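Category: Safety and Standards > Checklists > Hand-held Equipment

Pre-Session Inspection Checklist: Hand-held Gripper Work in Furnished Rooms

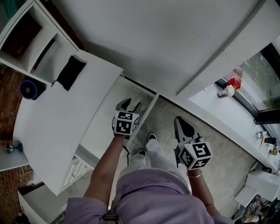

Operator with a gripper in each hand, marker cubes fitted behind the fingers, between desk and window.

Issued by the Equipment Safety Office, Zorngate
Reviewed by: Devendra Tiwari, Inspection Lead
Date of issue: 1/22/20
Checklist reference: 749

Scope

This checklist applies to all recording sessions in which an operator carries paired hand-held grippers in an ordinary furnished room. It covers the operator, the grippers, the floor and the nearby furniture. It does not cover fixed arms, which remain under the Clindard workshop rules.

The session lead shall complete the checklist before the first recording of the day and again whenever the operator or the room changes. Each item is to be marked Pass, Fail or Not Applicable. An item marked Fail must carry a comment. Comments printed below are those of the reviewer and are to be read with the item to which they refer.

Section A. The operator

A1. Footwear is closed, flat and secured. [ ]
Comment: Socks and open sandals are not accepted on hard floors. Operators who arrive without suitable shoes should be given other duties until they can obtain a pair.

A2. Clothing does not hang below the wrist or over the gripper handle. [ ]
Comment: Loose tops are permitted where the sleeves stay clear of the handle through a full reach. The session lead should ask the operator to extend both arms and then bend forward before marking this item.

A3. Bracelets, bangles, watches and rings have been removed or covered. [ ]
Comment: The operator in the photograph has a thin metallic bangle on the right wrist, just behind the gripper. Under this item that would be marked Fail until the bangle is taken off or held under a close-fitting cuff. The rule applies to both wrists, whichever hand is to do most of the work.

A4. Straps and buckles worn on the body are fastened and loose ends tucked in. [ ]

A5. The operator has been told how to stop the session and has repeated the instruction aloud. [ ]
Comment: A nod is not sufficient.

Section B. The grippers

B1. Both grippers carry a current inspection label. [ ]
Comment: Label numbers are to be copied into the session log by hand. In the March review, the log for unit 197 was found to have been filled in from the previous sheet.

B2. Fingers open and close fully, without catching, on both units. [ ]

B3. Finger tips are free of chips, splits and sharp edges. [ ]
Comment: Pointed fingers require particular attention. A damaged tip is to be replaced and may not be filed down on site.

B4. Marker cubes are firmly seated and do not turn under light hand pressure. [ ]
Comment: A cube that has worked loose may fall during a reach and will in any case spoil the record. Adhesive tape is not an approved repair.

B5. Marker faces are clean, flat and complete. [ ]
Comment: Wipe with a dry cloth only. Bansal cleaning fluid has been withdrawn from use on printed faces.

B6. Cables are undamaged and routed so that they cannot catch on the legs, feet or furniture. [ ]
Comment: This is the item most often marked Pass without a proper check. A thin cable runs down from the left gripper in the photograph and passes beside the operator's trousers. Where a cable follows such a path it should be clipped to the forearm or the waist, with enough slack left for a full reach. The operator should then turn once in each direction while the session lead watches the cable.

Section C. Floor and walkways

C1. The floor is dry, level and free of loose items within the working area. [ ]
Comment: Items stored on the floor beneath a windowsill count as loose items if the operator may step back towards them. They are to be moved to a cupboard or to another room before work begins.

C2. The operator can turn fully with both grippers extended without striking furniture or walls. [ ]
Comment: Narrow spaces between a desk and a window seldom meet this requirement. Where they do not, the task must be arranged so that no turn is needed, and the session lead must record the change.

C3. The way to the door is clear and known to the operator. [ ]

Section D. Desks, shelves and windowsills

D1. Breakable or heavy items have been removed from every surface within reach, unless they form part of the task. [ ]
Comment: Windowsills are frequently forgotten. Bottles, cans and small objects left along a sill should be cleared, including any lying on their side, which may roll when touched.

D2. Drawers and cupboard doors are shut. [ ]

D3. Bags and pouches with cords have been put away, or their cords tied. [ ]
Comment: A drawstring can be drawn between the gripper fingers without the operator feeling it.

D4. Glare from windows has been considered. [ ]
Comment: Draw a blind or change the direction of work if the operator has difficulty seeing the finger tips.

Section E. Completion

E1. All Fail items have been put right and checked again by the session lead. [ ]

E2. The completed sheet has been signed by the session lead and the operator. [ ]

E3. A copy has been sent to the Endach records desk within 48 hours. [ ]

Sheets with blank items will be returned. Repeated failures under A3 or B6 are to be reported to the Inspection Lead in writing, with the label numbers of both grippers.

Session lead: ____________________
Operator: ____________________
Room: ____________________

Shares: 48
Comments: 3

Related documents
Storage and Charging of Hand-held Units
Clindard Workshop Rules: Fixed Arms
How to Fill in the Session Log
Reporting a Damaged Marker Cube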